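Betreff: Re: [Flakia-Liste] Beschaffung zweiter Greifarm, Budget Frühjahr

Hallo zusammen,

ich antworte gleich auf die Mail von Selina, weil die Frist für die Mittelanmeldung näher rückt und die Liste im April sowieso stehen muss.

Selina Wallner schrieb am 19. Februar 2023:
> Ich habe im Antrag bisher nur den Arm und die Steuerung.
> Brauchen wir beim zweiten Platz wieder Kameras am Handgelenk,
> oder reicht die Kopfkamera? Und was soll an Ersatzteilen rein?
> Schnyder will für das Angebot genaue Stückzahlen.

Zu den Kameras: ja, bitte wieder am Handgelenk. Bei großen, glatten Teilen braucht man den Blick von ganz nah, auch wenn dann nur ein Ausschnitt zu sehen ist. Am glänzenden Kunststoff gibt es Reflexe, die sollten wir bei der Auswahl des Modells berücksichtigen. 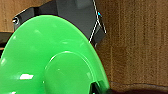
Selina Wallner meinte dazu am Telefon, sie könne die Kameras nur dann im selben Posten führen, wenn sie vom gleichen Lieferanten kommen. Sonst müsse sie ein zweites Angebot einholen, und das dauere in Standach erfahrungsgemäß länger als die Lieferung selbst.

Dann lieber alles bei Schnyder. Der Aufpreis ist mir bekannt, aber ein getrennter Antrag kostet uns mehr Zeit, als wir sparen.

Zweiter Punkt, der Platz. Im Freizeitraum stehen Airhockey, Kicker und die Holztische, dazu kommt der Wagen mit dem Monitor. Ein zweiter Wagen muss also schmal sein und Rollen haben, die auf Teppich laufen.
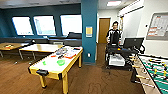

Für den Wagen habe ich bei Ratov angefragt, das Angebot steht noch aus. Bitte außerdem 20 Meter Kabelkanal einplanen, den kann man auf Länge schneiden.

Dritter Punkt, Verschleißteile. Bei den Greifern würde ich 50 Paar Fingerauflagen bestellen und 100 Schrauben für die Gehäuse, jeweils für beide Arme zusammen. Einen kompletten Ersatzgreifer halte ich für sinnvoll - ohne ihn steht der Platz bei jedem Defekt still.

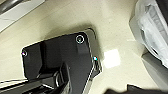

Greifer am Handgelenk über der Tischplatte, zwei Schrauben auf der Abdeckung

Viertens die Teeküche. Die Aufgaben mit Geschirr und Spülmaschine sollen im nächsten Abschnitt mehr Gewicht bekommen, also brauchen wir Spritzschutz für die Handgelenke. Den hatte im ersten Antrag keiner auf der Liste.

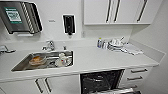
Dazu gehört noch ein eigener Satz Geschirr, 27 Teile, möglichst einfache Formen. Das läuft über Verbrauchsmaterial und muss nicht zu Schnyder.

Selina, trägst du das so ein? Die Stückzahlen kannst du direkt übernehmen. Offen ist von meiner Seite nur der Wagen.

Grüße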